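Tustotton Public Library — Network Services

1/5 The Tustotton branch will move to its new wireless service on December 13, 2018. Public computers will be offline until noon.

2/5 Patrons may connect up to 60 devices at one time in the reading room. Equipment racks remain closed to the public.

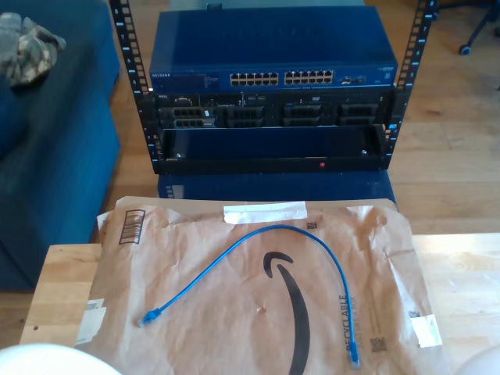 Will existing library cards still work for sign-in?
Current card numbers and PINs remain valid.

3/5 Print jobs sent before the change will not be kept. Please collect them the evening before.
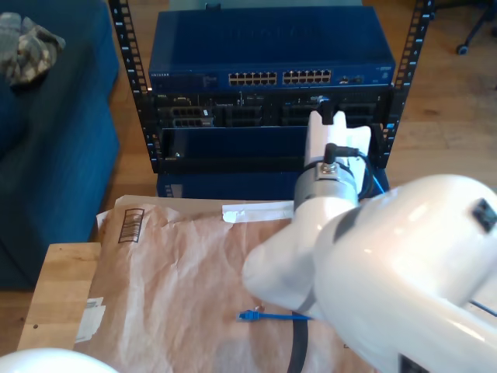 4/5 Help with sign-in
Staff will assist at the front desk — bring your card.

5/5 Written comments may be addressed to Aoife Egan, Branch Services.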